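Kit corner: the Skarna sorting cell

Gilmartin finally sent us the Skarna starter cell to try, ten months after the sales call in which Killian Jacquet was told it could be on our bench by Friday. He never did ask which Friday.

For your money you get one small arm, two fixed cameras, a license for the Cosia software and a manual of 496 pages, of which the first 40 are warnings. The pitch is that you show it a part, tell it which tray the part belongs in, and go get coffee. Setup took Noémie Gautier most of a morning, largely spent persuading the software that our network exists. After that it was almost pleasant. Teaching a new part takes around 10 minutes, and the menus use real words.

Shiny things are another matter. The brochure promises "confident handling of reflective surfaces," and confident is fair enough – it was often very confident about the wrong spot. We asked Gilmartin what to do and they suggested softer lighting, sold separately. 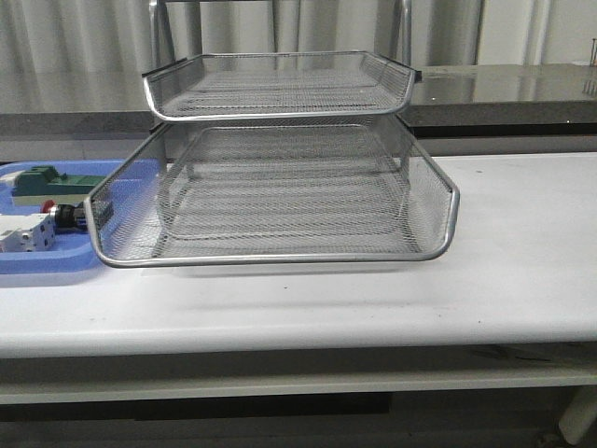

Wire mesh and electrical parts are most of what we would want it to deal with, so that matters more to us than it might to you. If your day is cardboard boxes, you'll probably love it. The loan runs to the end of April, and anyone who wants a turn should talk to Caroline Swai. Please bring your own parts, and put ours back in the blue tray.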